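Budget for hand-held grippers, fruit packing trial

Settimio Bianchini
We pack small soft fruit into cardboard boxes and want to record people doing it by hand-held gripper before we pay for an arm. I have 65 hundred dollars until April. Gradgate quoted me two grippers. Should I buy both now, or one plus spare parts?

Murali Iyengar
One, plus spares. Pads wear out first, so order 9 pairs with the gripper and ask what the screws cost. Cherry tomatoes are a good place to start. They roll, and the stem gets in the way of the pads.
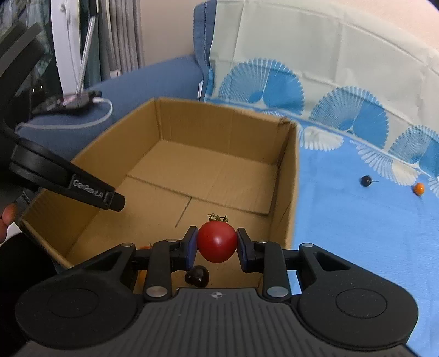 Keep 40 percent of the money back. We spent all of ours in the first month and then had nothing left for storage drives. Also get the lead time in writing. Ours was 11 weeks.

Duman
Depends on how many people you have. With two shifts I'd want two grippers.

Zerkevis
Agree with Murali on the spares. Put fruit in the budget too, it doesn't last and you will go through a lot of it. Ask Gradgate if they rent. Titero did when I checked, with a deposit.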